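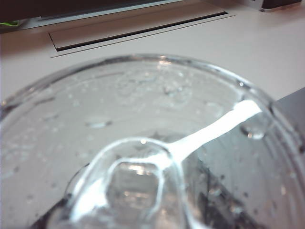 This report covers the second half of the grant period for the Lekham Home Routines Program, which teaches washing up, desk and paper management and basic storage to adults setting up a household for the first time or after a long absence from one. The kitchen unit was rewritten in May and has now been delivered in full to two groups. The main change was to separate washing from drying and to teach each as its own task, with its own standard. Glass and clear plastic receive particular attention under the new unit. A thick-rimmed glass bowl with a clear spoon resting in it, drops of water on the inner wall and small bubbles near the bottom, would have been accepted as finished under the earlier checklist. Under the present one it is recorded as washing up still in hand, and the participant is expected to lift out the spoon, rinse both pieces again if there are bubbles, and dry them with a lint-free cloth before they are put away.

Attendance

Enrolment for the period was 50, against a target of the same number in the funding agreement. Of these, 30 completed both units and received a statement of attainment. The remainder are either part way through the second unit or have deferred to the next intake. Deferrals were mostly connected with changes of address and shift work. Evening sessions were trialled to address the second of these and will continue.

Kitchen unit

The revised unit runs over four sessions. The first deals with setting up the sink and the order of work: glassware, then cutlery, then plates, then anything greasy. The second deals with rinsing, and with changing the water before it looks as though it needs changing. The third is given over to drying and putting away, and the fourth is a supervised practice session in which participants clear a full set of dishes without prompting.

Results in the first three sessions were sound. The fourth session has been less even. Participants who worked carefully in small batches tended to slow down when faced with a full bench, and several reverted to leaving items to drain inside one another. The program coordinator, Kalliopi Kovačević, has added a short refresher on the use of the drying rack at the start of that session. Its effect will be reported at the end of the next intake.

A number of participants asked for guidance on transparent utensils, which are easily overlooked in a bowl of water. The session notes now advise that these be washed first and laid on a coloured tea towel. The notes have been reprinted in larger type at the request of the evening group.

Desk and paper unit 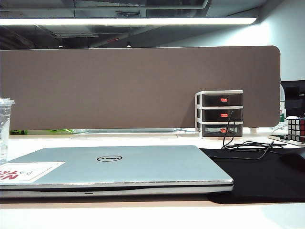 The second unit concerns the home desk and assumes that most participants will have one surface for bills, study and everything else. Sessions begin with clearing the surface completely, wiping it down, and returning only what is used each day. The practice desk is white, with a black mouse pad on the right, and holds a closed silver Dell laptop and a small drawer organizer with a white frame, smoky drawers and red-orange handles. Three drawers have proved a suitable number for teaching: current papers at the top, stationery in the middle, and cables and spare parts at the bottom. The cables themselves are the part of the unit that requires further work. A thin black one lying in loose coils across the pad and the desk is a fair indication of the standard reached at present, and hook-and-loop ties will be introduced as a separate exercise.

Participants responded well to the practice of closing the computer before sorting papers. It provides a clear start to the task and removes a common distraction. The instructor for this unit, Myroslav Karpenko, has recommended that sorting be limited to one drawer per session, with labels applied only after the contents have stayed in place for a full week. This recommendation has been adopted.

Expenditure

Spending on consumables and small equipment for the period came to $1,505, within the approved allocation. The principal items were cloths, dish brushes, drying racks, printed session notes and storage supplies purchased from Jimico. No variation to the budget is sought. Room hire at the Igwe Centre was charged at the rate set out in the agreement and is shown separately in the attached statement.

Matters arising

Two matters are brought to the attention of the Tallex Foundation. The first is bench space. The kitchen has one length of bench beside the sink, and when racks are set out on it there is little room left for dry items. A folding table has been requested from the Centre and a reply is expected shortly.

The second is the wording of the outcome measure for the desk unit, which refers to "an organised workspace" without saying how this is to be judged. Staff have used a working definition in the interim: a clear writing surface, papers in one known place, and cables tied and out of the way of the hands. We would be grateful for the Foundation's agreement to this wording, or for an alternative, before the next intake begins.

Next period

The next intake is open and referrals are being received. Both units will be offered in day and evening sessions, and the cable exercise will be added to the desk unit from the first group onward. A final report with completed attendance records will follow at the close of the grant.

Last updated: December 3, 2025

Lekham Home Routines Program | Contact us | Copyright Lekham | Back to top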